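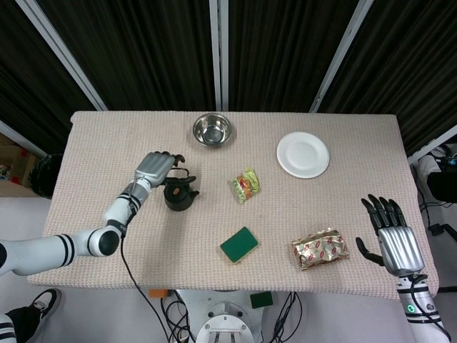 ## The tea swap is back, and it has grown

Mar 4, 2021

When Gráinne Heffernan first suggested posting tea to one another through the winter, I thought we'd get a handful of takers and a lot of split envelopes. Well, 32 of you signed up in December, the envelopes mostly held, and I have been drinking things I'd never have picked off a shelf in my life. What a lovely few months it has been!

For anyone new to the Clivcombe list, the swap is very simple. You put two teas in an envelope, enough of each for a couple of pots, and write a few lines on how you like to make them. Gráinne sends you an address, off it goes, and some days later a stranger's favourites land on your own mat. You don't have to buy anything fancy. One of the best parcels I had was plain breakfast tea with a note saying "four minutes, then milk, then leave me alone", and I've made it that way ever since.

The surprise of the winter was roasted green tea. It kept turning up, and people kept writing in to ask for more of it. If you've only had green tea made with boiling water (I did this for years, and thought I hated the stuff), do try a roasted one. It's toasty and soft, a bit like the smell of a bakery, and it forgives you if you wander off and forget it. Han-gyeol Joo drinks it late in the evening and sent round these notes, which I've copied out because so many of you asked:

- Warm the pot first and tip the water away.
- Use two teaspoons of leaf for a small pot.
- Let the kettle stand for a minute or so after it boils.
- Pour every last drop out before you fill it again, or the second pot goes bitter.

Han-gyeol also swears by barley tea, drunk cold from the fridge. I've only had it hot so far and it was very good with cheese on toast.

We had a cheerful argument by email over pots as well. The iron camp says theirs keep the heat best, the china camp says they're easier to clean, and one reader makes everything in a measuring jug with a saucer on top and won't be moved. I'm with china for black tea and haven't made up my mind about the rest – more letters on this, please, as they've been a joy to read.

The spring round is open now. Send Gráinne your name and address, and tell her if there's anything you can't have, such as caffeine or nuts. Large letter stamps have been enough for nearly everyone, as long as the packets are pressed flat. Please label both teas! We had a mystery one last time that three households tasted and none of us could name. I still think it was nettle.

The postage kitty stands at £385 after the winter collection, so if the cost of stamps is putting you off, just say so when you sign up and we'll send you some. And if your winter parcel never reached you, do let Gráinne know, as she has spare packets of the roasted green at home and would love to get one in the post to you.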